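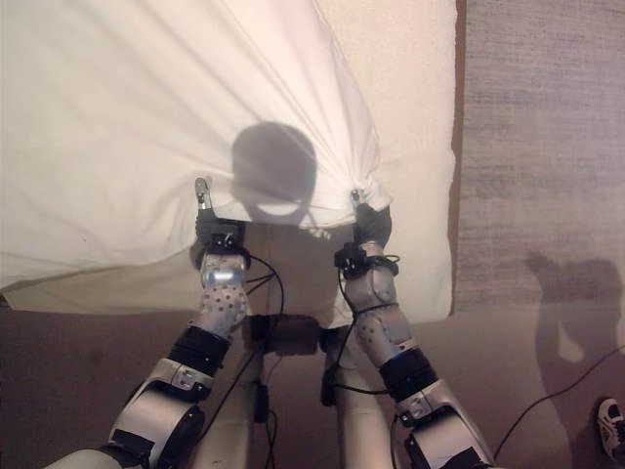 # Sheets, a thread

**1/** I've been sorting the bedding side of the house move this month, so this is a thread about sheets. White ones, mostly. Pale cream if the light is strong.

**2/** A big flat sheet is the most awkward thing in the airing cupboard. It wants to slide off whatever you put it on, and every crease you pull out at one end turns up at the other.

**3/** My method is to spread it over something flat first and deal with the hem second. Take hold of the lower edge in two places, fairly close together, and lift. You get long diagonal creases running down to wherever you're holding it. Those are fine. They come out when you move your hands apart.

**4/** The mistake I made for years was grabbing the corners straight away. On a double that works. On anything bigger your arms aren't long enough and the middle ends up on the floor.

**5/** Overhead light helps more than you'd expect. You see the shallow wrinkles properly. You also get your own head as a shadow in the middle of the cloth, so lean back a bit before deciding it's a stain.

**6/** Someone asked about ironing. I don't. Fold in half, smooth from the fold outwards, fold again, smooth again, then leave it under the heavier blankets overnight. Pillowcases I'll iron if people are coming to stay.

**7/** Raed Abu Hammour replied to say he folds his in thirds lengthways so they sit on a narrow shelf. Tried it this morning. It does fit the shelf better, but you need a long table to do it on — my kitchen one is too short.

**8/** Storage: one pile per bed, with the matching pillowcases tucked inside the folded sheet. I've labelled the shelves Foulkes and Cusance, which are the names of the old house and the new one. Anything on the Foulkes shelf stays out until we leave in September.

**9/** The sheets that have gone thin in the middle are going to be dust covers for the sofa and the bookcase. No point buying plastic when there's a stack of old cotton already in the cupboard.

**10/** Fitted sheets are a separate problem and I'm not good at them. I tuck one pair of corners into the other and roll the rest up. If you've got a way that ends in a flat rectangle, please post it below with the steps in order.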